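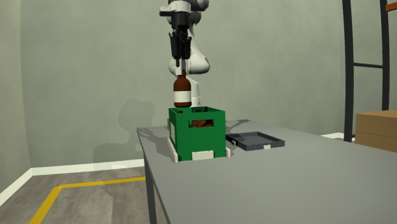 Camum's oldest former mayor turns 107

Ayane Minami, who led the Camum town council for two terms, turned 107 on December 30, 2024. The town clerk's office says no other former mayor of Camum has reached that age. The previous record belonged to a predecessor who died at 105.

Minami came to office late, after a long career teaching school in the Higuchi district. Her first campaign was decided by 46 votes after a recount. She is best remembered for the bridge at Ernerer, which opened in May of her second term and replaced a ferry that stopped running whenever the river was high. She also moved council meetings to the evening so that people with day jobs could attend – a change that has stayed in place ever since.

The birthday was marked with a lunch at her home. Current mayor Hinata Kikuchi stopped by with a letter from the council and stayed for around 2 hours.

"She asked me about the water rates before I had my coat off," Kikuchi said. "She had read the whole budget."

Minami still votes in every local election and has the council minutes mailed to her in large print. Her family says she gave up driving at 94 and now gets out mostly for appointments and the occasional concert.

Seven former mayors are living, and all of them have been invited to a reception at the town hall in May. Cards for Minami can be left at the front desk there or at the Dritum branch library, and the clerk's office will take them to her at the end of each week.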